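Drendholm ユーザーフォーラム > 制御・プランニング
フォーラム内を検索 キーワードを入力 検索 詳細検索

小瓶のplaceで接触判定が早すぎる(カウンター天板)
4月 投稿者:mugi_ctrl

mugi_ctrl
キッチン環境でスパイス瓶のpick & placeを組んでいます。アームはFranka、プランナーはPlernar、物体姿勢はTiltusanceで出して、全体のシーケンスはDrendholmのツリーで回しています。

pickは安定しました。問題はplaceの最後の下降です。目標高さの手前まではPlernarの軌道で行き、そこから先はカルテシアンインピーダンスに切り替えて真下にゆっくり降ろし、z方向の外力推定がしきい値を超えたら接触とみなして指を開く、という普通の構成です。ところが天板に着く前に「接触」が立って止まることがあります。開くと瓶が小さく落ちます。倒れるほどではないときもあるし、倒れるときもあります。

設定は次のとおりです。
・z方向の剛性 790 N/m、減衰比は既定値のまま
・下降はカルテシアン空間の等速
・接触しきい値は固定、下降開始時にバイアスを引く
・外力推定はコントローラ側の値にローパスを一段かけたもの

バイアスの引き方が悪いのか、しきい値を姿勢ごとに変えるべきなのか、意見をください。下の写真は止まった位置のひとつです。

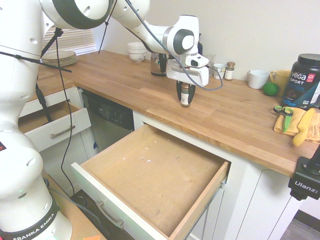

この投稿の最終更新:4月 22時16分(設定の項に追記)

瓶の底が天板に触れているのかどうか、この角度からでは自分にも判断がつきません。ログ上は接触扱いで下降が止まった直後、指を開く前です。外力のz成分は、下降を始めてから緩やかに増えていって、段差なしにしきい値をまたいでいます。机にぶつかったときの立ち上がり方には見えません。

knot_arm
段差がないなら接触ではないと思います。まずケーブルを疑います。アームの上から手首の前に垂れて、グリッパの右で輪になっているやつ。下降で輪の形が変われば手首にかかる力も変わります。姿勢依存で緩やかに増えるなら話が合います。

同じ軌道を瓶なし、天板なしの高さで往復させて、z外力を位置に対してプロットしてみてください。行きと帰りで線が重ならなければケーブルか摩擦です。

mugi_ctrl
やりました。瓶を持たず、実際のplaceより高い位置で同じ距離だけ上下させています。線は重なりません。行きのほうが大きく、形はplace時の増え方に似ています。手首の向きを変えると傾きも変わりました。

ただ、ケーブルを仮留めして輪を小さくしても、減りはしたものの消えませんでした。

s_hikari
横から失礼します。ペイロードの設定はどうなっていますか。指先の先にカメラモジュールも付いているように見えるので、その質量と重心をエンドエフェクタ側に入れていないと、姿勢を変えたときの推定が全部ずれます。瓶の質量より効くはずです。

mugi_ctrl
入れています。ただ重心はCADから拾った値で、ケーブル分は見込んでいません。瓶の質量は把持後に加算していますが、中身の量は一律の仮定です。

knot_arm
訂正です。カメラは指先の先ではなくグリッパ本体側ですね。どちらにせよ重心の誤差は並進だけの下降なら一定のオフセットになるので、バイアスを引いた時点で消えます。下降中に増えていく成分の説明にはなりません。姿勢間のばらつきには効きます。

s_hikari
位置の書き方は雑でした。ただ「並進だけなら一定」は推定が正しい場合の話で、関節トルクのモデル誤差は関節角に依存します。真下への並進でも関節は動いているので、重力補償の誤差は下降中に変わります。ケーブルだけが原因とは言い切れません。

knot_arm
それはそのとおりです。ただ下降の距離が短いので、効くとしても小さいというのが自分の経験です。

plan_b_
しきい値方式をやめればいいのでは。うちは食器を置く作業で、力の絶対値を見ずに、指令位置と実位置の差の増え方で判定しています。インピーダンスで降ろしているなら、接触後は差が下降速度に比例して増えていくので、傾きを見れば分かります。ケーブル程度の緩い変化には引っかかりません。

mugi_ctrl
それは外力推定の微分を見るのと実質同じでは? 剛性790なら位置の差を力に読み替えられるので。

plan_b_
定常ではほぼ同じです。違いは遅れとノイズで、外力推定はフィルタが二重になっていることが多いです。いま使っている経路の遅れを測ったことはありますか。

mugi_ctrl
測っていませんでした。Unnithanで時刻を揃えて見たところ、関節状態の変化からツリー側が接触フラグを受け取るまで151 msありました。想像よりずっと長いです。内訳はローパスよりDrendholmの条件ノードのポーリング周期のほうが大きいです。

treefrog_dev
条件ノードで力を見るのは勧めません。ツリーのtickは意思決定用で、ガード付き動作の停止条件に使うものではないです。停止はコントローラ側で完結させて、ツリーには「接触で停止」「距離上限で停止」「中断」の結果だけ返してください。いまの構成だと、今回の早すぎる停止とは別に、本当に当たったときに止まるのが遅れます。

mugi_ctrl
なるほど、逆向きの問題も抱えていたわけですね。条件をコントローラのプラグインに移します。

s_hikari
そもそも天板の高さは既知の値ですよね。平面推定で出した高さに瓶の高さと余裕を足して、その近くまでは接触判定を無効にしておけば、手前で誤って立つことはなくなります。力の話を細かくやる前に、まずそれでは。

plan_b_
反対です。把持の高さがずれていたら、無効区間の中で当たります。瓶の上下方向の把持誤差は、Tiltusanceの姿勢だけ見ていても分かりません。指を閉じるときに瓶が持ち上がったり傾いたりするので。

s_hikari
完全に無効にするのではなく、区間ごとにしきい値を変えるという意味です。上では高め、天板近くで低め。上の区間でも強く当たれば止まります。

knot_arm
二段しきい値は自分も使っています。ただし切り替え高さを平面推定に頼るなら、推定のばらつきを先に見たほうがいいです。板をはぎ合わせた木の天板は表面の模様のおかげで深度が出やすいほうですが、隣の透明グラスの周辺は穴が空くか、奥の壁の値が混ざります。

mugi_ctrl
グラスの右に置いてある瓶のほうは姿勢がよく飛びます。Tiltusanceの出力で、さらに右にあるマグと混ざった点群になっていることがありました。持っているほうの瓶は把持後の追跡を切っているので影響はないはずです。

treefrog_dev
「はず」は確認したほうがいいです。把持後の追跡を切っても、プランニングシーンに古い物体が残っていませんか。Plernarは把持中の物体を別IDで付け替えるので、検出側が同じIDで再登録すると二重になります。下降前のアプローチが妙に高い位置で終わる症状が出ます。

mugi_ctrl
出ていました。アプローチの終点が指定より高いことがあり、下降距離が伸びて、ケーブルの影響を受ける区間も長くなっていました。シーンを出力すると、把持中の瓶と同じ場所にもうひとつ円柱があります。付け替え後に検出側の登録を止めたら、終点は揃いました。

ついでに質問ですが、引き出しを開けたままのときの衝突形状はどうしていますか。いまは箱ひとつで近似していますが、開いた引き出しの上の空間まで塞いでいて、計画が失敗しやすいです。直近では73回計画して23回失敗しました。

plan_b_
箱ひとつは粗すぎます。底板、側板、前板で分けて、開き量を関節として持たせるのが楽です。取っ手は別の箱で足してください。前板だけだと取っ手に手首を引っかけます。

s_hikari
作業中に引き出しへアクセスしないなら、粗いままでもいいと思います。細かくすると計画時間が伸びますし、天板の上だけの作業なら肘の通り道さえ確保できれば足ります。

plan_b_
箱が五つ増えた程度で計画時間が問題になるなら、別の設定がおかしいです。それに塞いでいるのは、その肘の通り道のほうでは。

mugi_ctrl
分割してみます。通り道が狭いのは確かで、失敗のほとんどは肘が引き出しの箱に当たる判定でした。

knot_arm
クランプで留めた黒いポールも忘れずに。自分は一度、シーンに入れ忘れたポールに前腕を当てて、外部校正をやり直しました。

mugi_ctrl
経過です。やったことを書いておきます。

・停止条件をコントローラ側に移した。ツリーは結果だけ受け取る
・しきい値を二段にし、切り替えは平面推定の高さに余裕を足した位置
・低いほうの区間では外力の絶対値と位置差の傾きの両方を見る
・ケーブルの輪を小さくして留め直した
・把持後の二重登録を止めた
・引き出しを底板、側板、前板、取っ手に分割した

早すぎる停止は、同じ瓶、同じ位置ではいまのところ再現していません。どれが一番効いたかは切り分けていません。手首を大きく回した姿勢ではまだ外力が増える傾向が残っていて、傾きの判定を外すと誤判定が戻ります。

treefrog_dev
プラグイン側で、距離上限に達したときの扱いは決めましたか。接触なしで上限まで降りた場合に指を開くと、天板の端から外れていたときに落とします。

mugi_ctrl
上限に達したら開かずに持ち上げて、再検出に戻しています。再検出が二回続けて失敗したら中断です。

s_hikari
ケーブルの件は、空の下降を一回入れて、位置ごとの外力を表にして引く方法もあります。姿勢が限られているならそれで十分です。

knot_arm
表引きは、ケーブルの取り回しを触った時点で無効になるのであまり好きではありません。留め直すたびに取り直す運用ができるなら止めません。

mugi_ctrl
置き場所はまだ固定なので、まず表引きを試します。場所を振るようになったらまた考えます。プラグインは整理してからDrendholmのサンプル側に出します。

plan_b_
出すときは下降速度と傾きのしきい値をセットで書いておいてください。片方だけ変えて動かないという質問が必ず来ます。

mugi_ctrl
了解です。READMEに入れます。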